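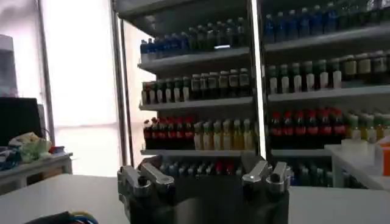 Figure 2. Bottles on shelving behind a white tabletop.

4.2 What happens to the bottom row

I went into this study thinking mostly about eye level. Everybody who has ever stocked a shop will tell you that the middle shelves sell and the low ones don't, and I expected to spend this section putting a number on that and moving on. Then I sat in on my first Friday at the Mavromatis store and watched people buy vinegar, and the low shelves got a lot more interesting.

Some background on the shelves themselves. The stores in this part of the study sell oils, vinegars and syrups by the bottle, and they all use open shelving behind or beside a table. The table matters more than I thought it would. It hides part of what's behind it, depending on how tall you are and where you stop, and the bottles that lose out are nearly always the ones in the lowest row. Piret Rätsep, who did the floor plans with me, started calling this strip "the basement," and I'm afraid the name stuck in our field notes, so you'll see it in the appendix too.

We logged 300 purchases at each store before touching anything. For each one we wrote down which row the bottle came from, whether the shopper had asked for help, and whether they'd picked up something else first and put it back. I did the evening shifts and Noelia Echevarría did the mornings, and we swapped for the last stretch so that any quirks in how one of us coded things wouldn't line up with the time of day. We did disagree on what counts as "picked up" (I was counting a tilt to read the back label, Noelia wasn't). We settled on her version and I recoded my sheets, with some grumbling.

As expected, the basement sold less. What I hadn't expected was who was buying from it. Shoppers who bought from the lowest row hardly ever browsed. They walked up, bent down, took the bottle and went to pay. When Zoi Drakos interviewed a few of them afterward, they talked about the bottle by its place – "the dark one on the end, down low" – and several couldn't give the brand at all. One man had been buying Raseo cider vinegar for years and was sure it was called something else.

So the bottom row seems to work like a memory shelf. New customers skip it and regulars go straight to it. That gave us a pretty easy thing to test. For the second half of the study we moved 7 products up from the lowest row to the middle, and sent 7 middle-row products down to take their spots. Prices and labels stayed the same, and the staff were asked not to bring up the change unless a customer did.

The products we moved up did pick up new buyers, and that part is no surprise. But the regulars had a rough time. Quite a few stood in front of the old spot, looked at what was there now, and left without asking anyone. I watched one woman take the wrong bottle, get as far as the register, and turn back. The products we moved down, meanwhile, faded slowly, and I suspect that's their own regulars hunting them down for a while before giving up – though our log can't separate that from ordinary week-to-week wobble, and I don't want to lean on it.

There's a gap here I should own up to. Wendero, the smallest of the stores, reordered its syrup section in November without telling us, and we lost the before-and-after match for that whole bay. I left those purchases out of Table 3 but kept them in the overall count, which comes to just over 1,000 once the bad sheets are dropped. Achilleas Katsaros reran the comparison with the Wendero syrups put back in and the direction of the effect didn't change. His version is in the appendix, next to the floor plans.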